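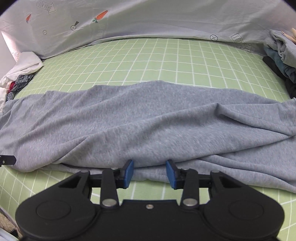 ## 3.2 Folding Soft Garments on a Bed

Most of the households in our diary study do not fold laundry on a table. Of the 1,082 folding entries we collected in April, the largest group named the bed as the working surface, usually with the sheet still on it. We therefore looked at soft knit garments in this setting and left shirts for Section 3.4.

A knit garment that is put down without care keeps its folds. In Figure 2 the gray knit lies bunched on a light green sheet, with long diagonal wrinkles and one fold raised to a peak. We call this condition "dropped" and code it as 0 on the Hegazy flatness scale. The coders found it the easiest condition to agree on. The "spread" condition was harder, because a garment can be flat in the legs and still gathered at the waist.

**Figure 2.** Heather-gray knit fabric in the dropped condition, on a sheet printed with a grid of white lines.

Sweatpants with an elastic waistband are a good case of this second problem. The body of the garment lies roughly flat with a few soft creases, while the waistband stays puckered. Following the Utden guide, we coded the two regions separately.
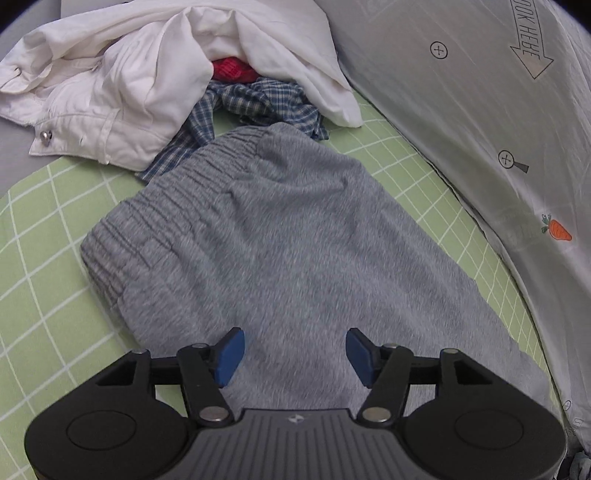 Why should the waistband get its own code? Elastic pulls the cloth together again after it is smoothed, so one score for the whole garment would hide how well the legs were spread.

The coding sheet has 18 items, of which 2 concern the waistband only.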